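**In praise of the empty box**

I want to put in a good word for boxes. I mean the ones with a proper lid, the ones that held something nice once and were too good to throw out. My wife calls them "the collection", in a certain tone, and I have stopped arguing, as it clearly is one. It lives on top of the wardrobe and it is a joy!

People who write about tidying tend to be stern about empty boxes. Out they go with the takeaway tubs and the dead biros. I read a column in March that told us to flatten every box in the house by bedtime, and I nearly choked on my toast. Flatten a cardboard carton, by all means. But a rigid box with a hinge and a clasp has had real work put into it, and somebody has sat and worked out how far the lid should lift and how the catch should meet the front. You can feel that in your hand when it shuts.

The sound matters too. My favourite is a Pletau stationery box I was given when I left my last job, covered in a dull green cloth, and when you let the lid go it comes down slowly on its own cushion of air with a sort of sigh. I have opened and closed it far more often than I have needed anything from inside it. (Currently: stamps, a tape measure, two keys for a shed we no longer have.)

Then there is the leather-look sort, with stitching round the edges and a bit of padding underneath. Snobs don't like these. I love them. They are warm to pick up on a winter morning, they don't scratch the table, and they make even a heap of charging leads look as though it was meant. I bought one from the Cuvby shop by the station for 3 pounds, with a dent in the corner, and it has held our passports ever since.

And boxes with holes in! A box with a shaped opening is a small puzzle all by itself. Tissues? A bottle? Some gadget with a face that was supposed to peer out at you from the shelf? I kept one for years without finding out, and in the end it became a very good place for balls of wool, with the end of the yarn coming up through the hole. My sister-in-law has since stolen both the idea and the box.

My oldest is a little writing box, bought at a country auction, with 1817 inked inside the lid in brown. I can't promise the date is right and I don't much mind. Whoever wrote it thought the box was worth dating, and I feel I would have got on with them.

I'll admit there is a limit. A box inside a box inside a box is only a way of putting off a decision, and I did once come across a Hladun shoebox containing nothing but smaller lids. So I have a rule, and it's an easy one: every so often the whole lot comes down and goes on the biggest table available. A big pale table is best, as dark boxes show up so well on it and you can see straight away which are scuffed and which still close square. Then I open them all. Anything I'm pleased to see again stays. It takes most of a Monday evening and I look forward to it for days.

Try it with just two or three. Pick one up, turn it round, lift the lid, look at the seams. You may well end up keeping them, and I for one will be delighted.

*Neville Hollis*

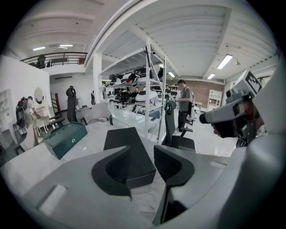
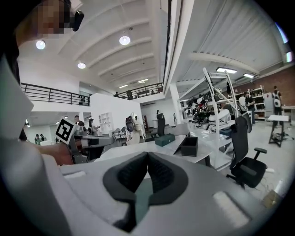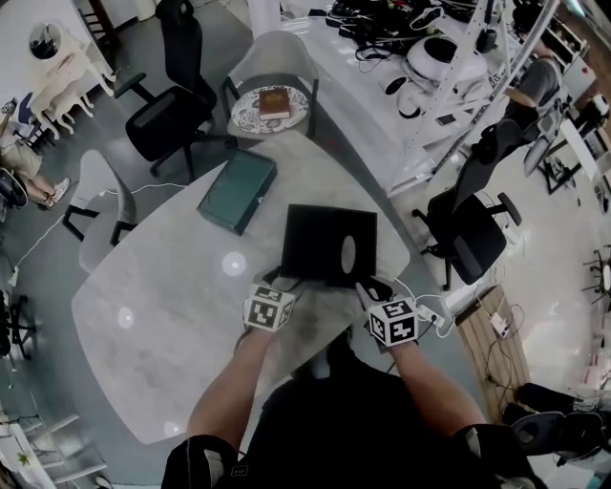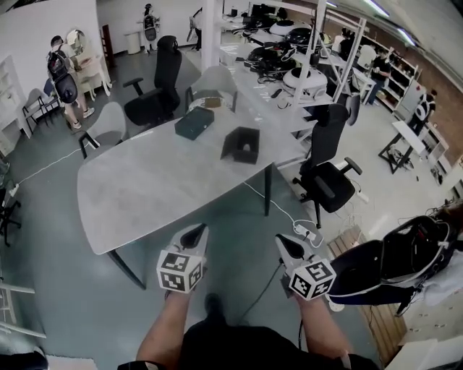 *First picture: stitched charcoal box, with the teal one and its silver clasp on the left. Third: the black box with the oval hole. Fourth: one box closed, one with its flap up.*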